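**Korodis issues working rules for home-robot manipulation trials**

Korodis has published the second revision of its working rules for manipulation trials in kitchens and other domestic settings. The document replaces a set of bench notes that had been in use at the Wuisan test site and takes effect in April. It covers arms with multi-fingered hands working around ordinary appliances, and it applies to supervised and unsupervised runs alike.

The main change concerns food handling. Under the earlier notes, a hand could move between household objects and produce in the same session if the operator judged it clean. The revision drops that discretion. Finger surfaces must be wiped down before any session involving food, and again after contact with a floor, a waste bin or a cleaning product. Produce used in trials is logged by batch and discarded at the end of the day. It may not be eaten, including by staff who bought it.

A second section deals with appliance doors. Refrigerators, ovens and dishwashers must be opened fully and checked for drift before an arm crosses the plane of the opening. If the door moves on its own, the run is stopped and the appliance is leveled or the door blocked. The rules set a ceiling of 50 newtons on contact force against shelves, liners and door seals, measured at the wrist. Crossing that ceiling triggers a hold, and the arm may be backed out only under manual control.

"Most of our damage reports came from the way out of the appliance," said Renata Aravena, who edited the revision. "The grasp gets all the attention during planning. Then the wrist catches a shelf lip on the return path, and the log says the task succeeded."

Reports must now record the return path separately. A pick from a shelf counts as complete when the object has been released at its target and the arm is clear of the appliance. Partial results are entered as partial, with the stage at which the run ended.

Placement of the receiving container is also specified. It goes on a fixed surface at a height the arm can reach without passing over a person's seat or standing position. Containers should be light enough to slide if struck, and no heavier than 500 grams empty. Glass and ceramic are excluded from fruit and vegetable trials — a restriction that two outside reviewers called overcautious and that Korodis kept. 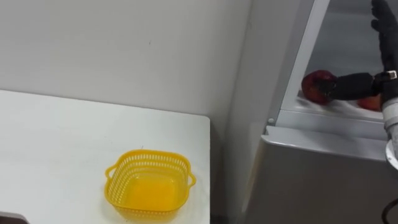
Soft produce gets its own table of grip limits. Apples and firm citrus share one row; tomatoes, pears and stone fruit are listed separately, with lower values and a slower closing speed. Sites may set stricter limits but may not raise them. Where the hand lacks tactile sensing, motor current can be used as a stand-in, provided it has been calibrated against a load cell within the previous 700 operating hours.

Sites must keep records for their last 1,000 runs, including aborted ones. Iton, which supplies data logging for the Wuisan site, has updated its template to match the new fields. Wisero, a contract test house, plans to adopt the rules for its own kitchen work but has asked for a longer transition on the calibration clause.

Comments on the revision are open until the end of the month. Aravena said the next draft will take up two-arm tasks, where one hand holds a door or drawer while the other reaches inside. The current text allows such tasks only with an operator at the stop button.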